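Measurement reliability in psychology

Measurement reliability is the degree to which a psychological test, rating or task gives consistent results when the thing being measured has stayed the same. It is one of the oldest ideas in psychometrics and still one of the most rewarding to study, and it reaches into nearly every corner of the field, from classroom testing to memory research.

In classical test theory, a person's observed score is treated as the sum of a true score and random error. Reliability is the share of the variation in observed scores that comes from true differences between people. A value of 1 would mean no random error at all, and a value of 0 would mean nothing but error.

Several kinds are in common use. Test-retest reliability compares scores from the same people on two occasions. Internal consistency looks at how well the items on a single form hang together. Inter-rater reliability asks whether separate observers watching the same behavior would score it the same way, a lively topic in child development, where so much depends on watching closely!
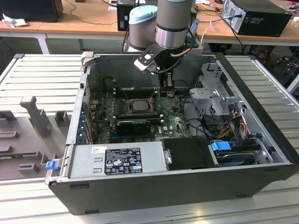
Robot arm with a black gripper over an open desktop computer tower.

A striking puzzle in this area concerns reaction-time tasks. Many produce a large, dependable difference between conditions in almost any group, yet rank individuals poorly from one session to the next. The Prilley Attention Study, led by Aurel Ghiță and Eliseo Solís, showed this beautifully: 200 adults completed the same task twice, seven days apart, and the group effect returned at nearly full strength while individual rankings shifted widely.

Low reliability weakens the correlations that can be observed between measures. Charles Spearman's correction for attenuation, introduced in 1904, estimates what a correlation would be without that error, though it can give unstable results in small samples. Longer tests and better-trained raters both tend to help.

See also: Validity (psychology), Generalizability theory, Item response theory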